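# The Stove That Fooled a Robot

Ask a roboticist for a scary story and you expect flying arms and smashed glass. The one I heard at Arkness, a small kitchen-automation lab, is quieter than that, and I loved every minute of it.

The project is called Meng. The goal sounds simple: teach a robot arm to do the dull parts of cooking, like moving a bowl, setting down a plate, or working next to a pan without knocking it over. The practice kitchen is a stretch of speckled stone counter with a two-burner gas cooktop in it. By the spring the arm had made 3,376 logged moves there, and the team had started letting it run through lunch with one person at the stop button.

Then, on a run that looked like all the others, the arm reached for a spot over the right burner and kept going. It pushed down past the height where it should have stopped, leaned on the pan support, and went on leaning until the force limit kicked in. Nothing broke. The gas was off at the wall, as it always is during unattended moves (house rule number one!). But an arm that presses hard on a gas fitting is a serious matter, and the lab shut the whole thing down that same hour.

What followed was 29 days of detective work, and this is where it gets fun.

The first suspect was the gripper. The fingers come from Plutex, and an earlier set had worked loose, so everyone went straight for the screws. They were tight. The second suspect was the wrist joint, which cost a week. It checked out fine too.

The third suspect was the cooktop.

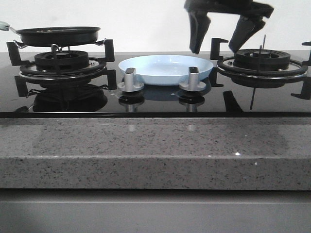
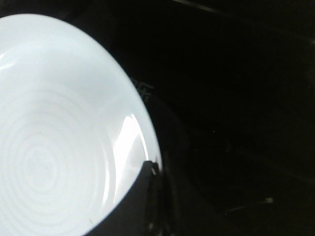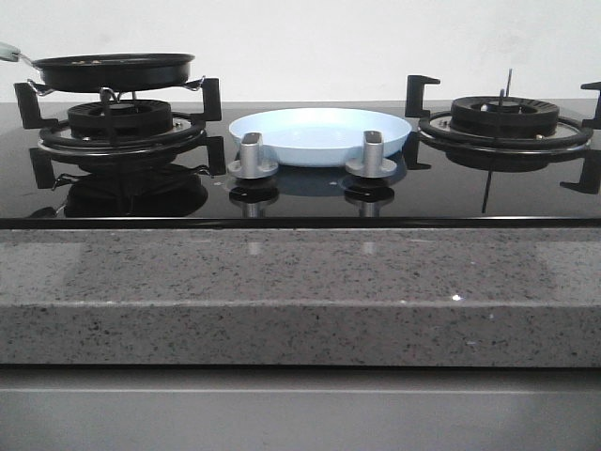
Black glass is a wonderful mirror. Anything that stands on it grows a twin underneath, upside down and just as sharp, and a depth program that hasn't been warned will happily believe in both. Meng's software had worked out the height of the right burner by finding the lowest point it could match. On most runs that was the real base. On the bad run it was the bottom of a reflection, well below the glass, and the arm did exactly as it was told.

The team proved it in one afternoon with a sheet of matte paper. Paper on the glass, correct height. Paper off, and now and then the stove dropped through the floor. They ran the comparison 800 times, and I'm told the cheer when the pattern showed up could be heard in the parking lot.

Bright white dishes made their own trouble. The wrist camera had been set to pick its exposure from whatever was largest in view, so a shiny bowl could turn the dark surface beside it into one big blank. With nothing to measure there, the program fell back on its last good guess. If the last guess was a bad one, it stuck.

The repair came in two parts. A flat "floor" now sits in the software at the level of the glass, and no target below it is accepted, whatever the cameras claim. The wrist camera also takes two exposures, one for the dish and one for everything else. A separate safety relay from Vondden cuts motor power at a much lower force than before, and it doesn't take orders from the vision program at all. I asked to see that one tripped by hand and they let me do it. The click is very satisfying.

Since the restart the arm has done 597 moves over the glass without a single low reach. The lab has written the fault up and is passing it around to other groups, along with the test recordings, and two of them have already found the same thing in their own kitchens.

The matte paper is still taped up next to the stop button. Next on the list is a polished steel sink.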